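Kaufmann Boards and Shape Blocks - FAQ

Can the board sit on a perforated table?
Yes. Lay it flat - no clamps are needed for block sorting.

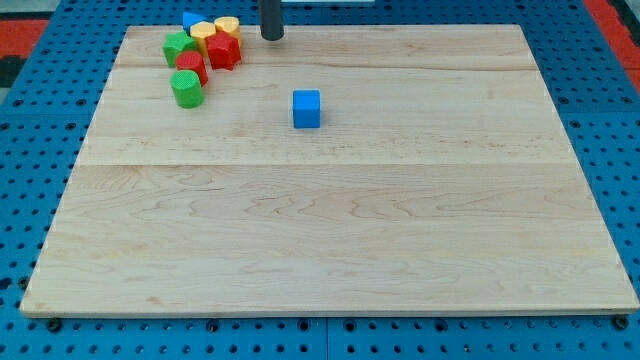

Wooden board on blue pegboard, with blue cube and shape blocks.

Are the seams in the board a defect?
No. Boards are glued up from planks, and grain and color vary.

How do I clean the blocks?
Wipe with a damp cloth and dry for 12 minutes before storage.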